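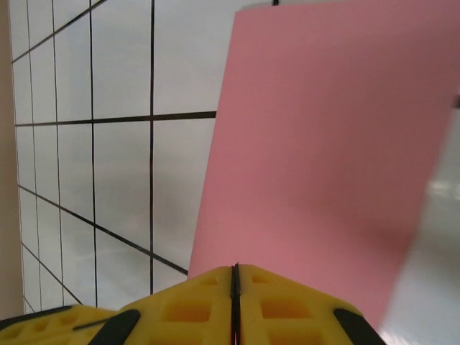 Last changed: 1st March

Jurness soil carbon dioxide readings

Hourly carbon dioxide and temperature readings from 281 soil chambers at two sites, Jurness (peat bog) and Castillo (dry grassland). Maintained by Heike Haberkorn. Please send corrections to her before opening a pull request.

Files

readings.csv has one row per chamber per hour. Gas values are in parts per million, temperatures in Celsius.
chambers.csv lists site, depth and install date for each chamber.
gaps.csv lists every outage longer than a day.

Known problems

63 chambers at Castillo have no data for November. The loggers lost power and the readings could not be recovered. We left the rows blank and did not fill them in.

Values over 712 ppm at the bog are flagged "high" in the last column. Most are real, but check them against temperature before using them.
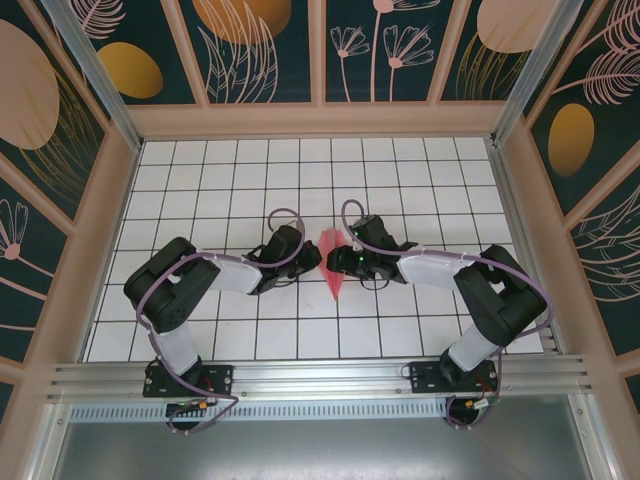
Use

The Wamis scripts read the files as they are. Older versions stop after 300 columns, so update first if you pivot the table by chamber. Do not use the set to estimate national emissions. Two sites are not enough for that.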